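Guest bath news, July 2018

Quick one this month, packing for Jamura tomorrow. The upstairs bath at Primton is back in use. Shelf over the toilet stays. Towels go there please, not on the counter!! Danica Ševčík asked for a bigger waste bin, still looking, the small black one will do till then.

Counter: marble, so no vinegar, no lemon, no scrubby powders. Warm water, drop of dish soap, soft cloth, dry it after. Get along the backsplash too, thats where the soap gunk sits.

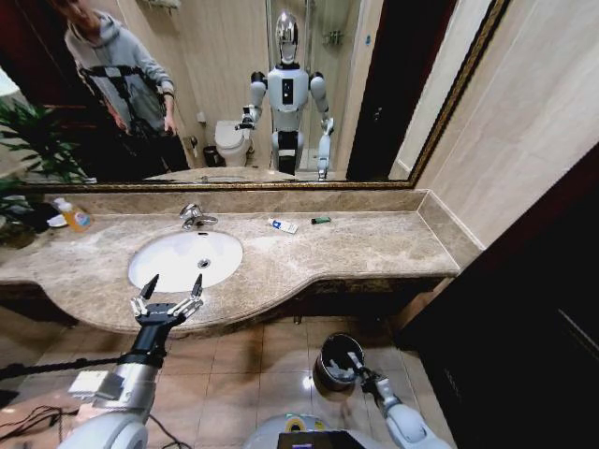 Mirror gets a barely damp cloth. Dont spray the gold frame, spray the cloth. Plant wants water Fridays, half a cup. New hand towels are coming from Masson, 16 of them, white.

Recent items
Linen closet swap, March
Jamalby garden hours
Lost keys, again

Contact the house office | © Primton House | Back to top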